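Thursday, 4 pm, bench 2 notes

Carrying on from August. Ilaria Farina still wants every small part and every bit of stationery in the workshop to live in a bin, sorted by type, labelled, lids on. I said I'd try it on one table before I'd agree to it for the whole room. I remain to be convinced.

The case for, as put to me: people waste time hunting for things. Maybe. I've asked twice for anything that looks like evidence and been sent the Clekano catalogue, which is a sales document. It says their modular bins "transform shared benches". It also wants 3,000 for the full wall set, or 2,000 without the rails, and the rails are the only part I like the look of. We could have a decent second-hand cabinet for the price of the labels.

My own trial rules, so I can't be accused of rigging it:

- two bins we already own, nothing bought
- stationery only goes in the bins, coloured plastic pieces get sorted on the tabletop
- anything used daily is allowed to stay out
- no labels until we've seen where people put things without them

Sorting the plastic by colour was Ilaria's idea. I'd have gone by shape. The squat round ones want to sit together whatever colour they are, and the long fiddly ones don't stack with anything. By colour you end up with a yellow group and a blue group that are the same kind of thing, and a green clip-shaped piece keeping its own company. She reckons colour is faster for visitors. Visitors don't put anything away in my experience, so I'm not sure why we're designing for them. 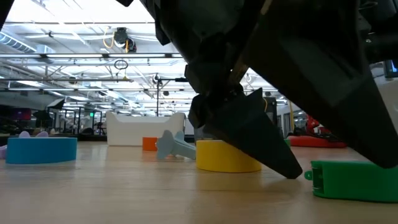
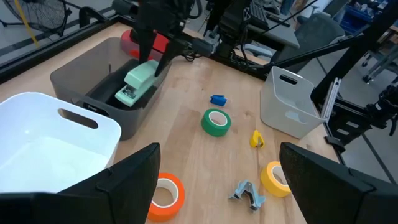
*First: coloured plastic pieces on the tabletop. Second: green stapler in the grey bin, tape and the little yellow staple remover still out.*

Points on the bins:

The grey see-through one is the better of the two. You can tell there's something in it without leaning over. The white one hides its contents from the side, so it'll become the place where dead pens go. It does have the handle hole, which I'll grant is handy for carrying.

Stapler in a bin is a bad fit. It sits tilted and takes up room that could go to small stuff. I'd leave it on the table and put the tape in instead. Ilaria disagrees - says tape gets used more. Neither of us has kept a tally, so that's two opinions and no data.

Tape rolls on a bare table are a nuisance, I'll give her that. A peg would fix it for the cost of a peg.

Also raised: whether the Brudeneo drawer inserts would fit the old Egger-board unit under the window. Measured it after lunch. They'd fit widthways with 4 mm to spare and foul on the runners. The brochure claims they suit "100% of standard drawers". Ours is evidently some other sort.

To do:

- ask Atwood if the peg rail from the old store is still going spare
- redo the plastic pieces by shape and see whether anyone complains
- move stapler out, tape in, leave it a week
- no order to Clekano before then, whatever the discount email says

Ilaria to add her side underneath. I've left half a page.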